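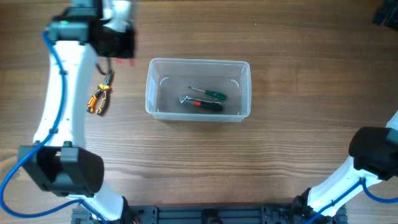 Section 4: Oiling and curing a Rikdale timber benchtop or table

4.1 Before you start

Rikdale tops leave the factory sanded but unsealed. They need two coats of Nirberg hardwax oil before they are put to use, and a light maintenance coat every year after that. The same steps apply to both jobs, except that a maintenance coat skips step 3.

Work in a garage, shed or room with a window open. The oil is thick and slow below 12 degrees, so in winter bring the tin inside the night before. Don't oil a top in direct sun.

You will need:
Nirberg hardwax oil (supplied with new tops)
180 and 240 grit sandpaper
A cork or rubber sanding block
Lint-free cotton rags
A shallow plastic tub for decanting the oil
Nitrile gloves
A vacuum with a brush head

Caution: Rags soaked in oil can heat up and catch fire on their own. Lay them flat outdoors to dry, or soak them in water and seal them in a metal tin before they go in the rubbish. Never leave them in a heap.

4.2 Applying the first coat

1. Clear the top and check it for dents and glue marks. Small dents can be raised with a damp cloth and a warm iron. Let the timber dry overnight afterwards.

2. If the top has an under-mount sink cut-out, mask the cabinet below it.

3. Sand with 180 grit, then 240, always along the grain. Don't go finer than 240 – the surface closes up and the oil sits on top.

4. Vacuum the surface and the edges. Wipe down with a dry rag. Don't use a tack cloth, as some leave a wax the oil won't bond to.

5. Stir the oil for 2 minutes with a flat stick. Shaking the tin puts bubbles in it.

6. Pour a small amount into the tub. Put the lid back on the tin straight away.

7. Rub the oil in with a folded rag, working a section at a time. Keep the coat thin. Do the end grain twice.

8. Leave it for 15 minutes, then wipe off everything that hasn't soaked in. The surface should feel barely greasy.

Note: Oil left over in the tub must not go back in the tin. It will have dust in it and can spoil the rest.

4.3 Second coat

9. Wait 12 hours, or 24 in humid weather. The top is ready when a dry rag slides over it without dragging.

10. Rub back lightly with used 240 grit paper and vacuum.

11. Repeat steps 5 to 8, using less oil than the first time.

4.4 Curing

The top can take light use after two days. Keep water, hot pans and rubber-footed appliances off it for a fortnight. Don't cover it with a tablecloth or plastic sheet during this time – the oil needs air to harden.

4.5 Common problems

Sticky patches: too much oil was left on. Rub with a rag dampened with fresh oil, wait five minutes and wipe dry.

Pale or dry areas: usually softer grain that has taken up more oil. Apply a spot coat and feather the edges.

Black marks: steel wool or a wet tin has reacted with the tannin in the timber. Sand the mark out and re-oil. See Section 6 for deeper stains.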